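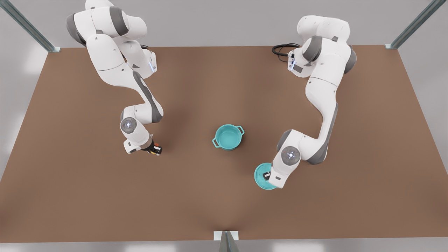

La tarea de la tapa en el simulador: la olla en el centro y la tapa sujeta por el borde.

Preguntas frecuentes sobre el fallo de la tapa en Civside

Desde que publicamos la nota de la versión de diciembre nos han llegado muchísimas preguntas sobre el famoso fallo de la tapa, y nos encanta que haya tanta gente destripando el asunto con nosotros. Hemos juntado las que más se repiten. Si la tuya falta, escríbenos al foro de Trirnness y la añadimos.

¿Qué es lo que fallaba?
La tarea consiste en coger la tapa, llevarla hasta la olla y dejarla puesta. Con la política entrenada en otoño, el brazo izquierdo agarraba la tapa y, en una parte de los episodios, la soltaba antes de llegar al borde de la olla. Hasta ahí, un fallo corriente. Lo malo venía después: el controlador daba el agarre por bueno, seguía la trayectoria completa con la pinza vacía y el episodio se registraba como éxito.

¿Cuántos episodios estaban afectados?
Repasamos 2500 episodios y encontramos 134 marcados como éxito sin que la tapa hubiera llegado a la olla. Parece poco, pero basta para torcer una comparación entre dos políticas parecidas, y eso es justo lo que nos pasó a nosotros.

¿Cómo lo descubristeis?
Por pura cabezonería de Elli Mäkelä. Estaba preparando un montaje de vídeo, eligió un episodio «perfecto» y vio que la tapa se quedaba sobre la mesa todo el rato final. Abrió otro, y otro más. A las once de la noche teníamos el canal del equipo ardiendo – y fue una noche estupenda, aunque suene raro decirlo de un error así.

¿Cuál era la causa?
Eran dos cosas a la vez. La primera, el punto de agarre: la política tiende a pinzar la tapa por el borde, y si queda muy inclinada el contacto se reduce a una zona pequeñísima. La segunda, el detector de éxito, que miraba la posición final de la muñeca y el estado de la pinza, pero no preguntaba nunca dónde estaba la tapa. Joni Valtonen lo había dejado así como solución provisional en la primera versión de Kallio, nuestro módulo de evaluación, y ahí se quedó.

¿Por qué no la coge por el pomo?
¡La pregunta estrella! 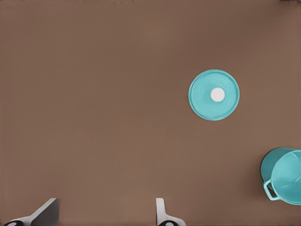
El pomo es pequeño y ofrece poca superficie, así que en nuestras primeras demostraciones los operadores preferían el borde, y la política aprendió lo que vio. Hemos grabado 300 demostraciones nuevas con agarre por el pomo y los primeros entrenamientos pintan muy bien. Eso sí, exigen llegar con la pinza mucho mejor alineada, y todavía hay intentos en los que se cierra en el aire.

¿Qué ha cambiado en el detector?
Ahora comprueba la distancia entre el centro de la tapa y el centro de la olla, la inclinación de la tapa y que las dos piezas estén en contacto al terminar. Además, si la pinza se cierra del todo cuando debería haber algo en medio, el episodio se corta en ese momento y queda anotado como pérdida de agarre. El cambio son unas 40 líneas de código.

¿Tengo que volver a evaluar mis políticas?
Si usaste la tarea de la tapa, sí. No hace falta repetir los episodios cuando guardaste los estados completos: Kallio puede recalcular el resultado a partir del registro. Si solo guardaste el resumen, toca lanzarlos otra vez. Las demás tareas usan otro detector y no están afectadas.

¿Es un problema de seguridad si paso la política a un robot real?
Puede serlo, y por eso lo tratamos como tal. Un brazo que cree llevar una pieza y sigue moviéndose es un brazo que no sabe lo que pasa a su alrededor. Antes de salir del simulador, activa Fiva, el monitor de agarre, y configúralo para que detenga los dos brazos, también el que no está trabajando. Mantén la parada de emergencia al alcance y empieza a velocidad reducida.

¿Puedo enviaros mis propios fallos?
¡Por favor! Nos sirven sobre todo los episodios raros: la tapa apoyada de canto en la olla, la olla arrastrada por el asa, una pinza empujando a la otra. Adjunta el registro de estados y la versión de Civside que usas. Elli los mira todos, y los más curiosos acaban convertidos en pruebas automáticas con el nombre de quien los mandó.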